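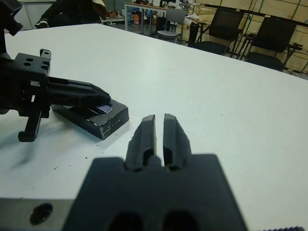
Figure 4.1 A white table.

Chapter 4
Where Things Are Kept: Storage and the Small Warehouse

Before a company sells anything, it must put it somewhere. This sounds simple, but many young firms learn it late. They rent a room, they fill the room, and after some months they can not find their own goods. In this chapter we study how a small warehouse is arranged, and what it costs when the arrangement is poor.

We will follow one case through the whole chapter. Kindlow is a seller of lamp parts in the town of Dirnholm. In its first February it had 175 different articles on the shelves. Two years later it had 1071, but the building was the same. The workers put new articles wherever there was free space, and only the oldest worker, Aryee, remembered the places. When he was ill, the orders waited.

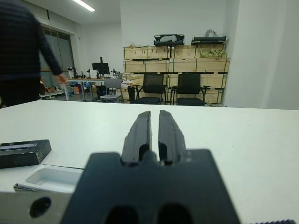

Brisa Xolalpa

4.1 Fixed places and free places

There are two basic ways to store goods. With fixed places, each article has its own shelf and always returns to it. The worker learns the way quickly, but a shelf stays reserved also when it is empty. With free places, a new delivery goes to any open shelf, and the place is written in a list. This saves much space. However, the list must be correct every day, and one forgotten line can make a whole box disappear for the firm.

Most small warehouses mix the two. The articles which are sold often get fixed places near the packing area, and the slow ones are stored freely at the back. At Kindlow, only 48 articles made up the greater part of the orders. Moving them closer to the door took one Friday.

4.2 The cost of walking

In a warehouse without machines, a worker spends a large part of the day on walking. This time is paid like any other, but it does not appear on any bill, and therefore owners rarely ask about it. To measure it, we need the plan of the building and a list of the orders from one normal week. We begin with the plan.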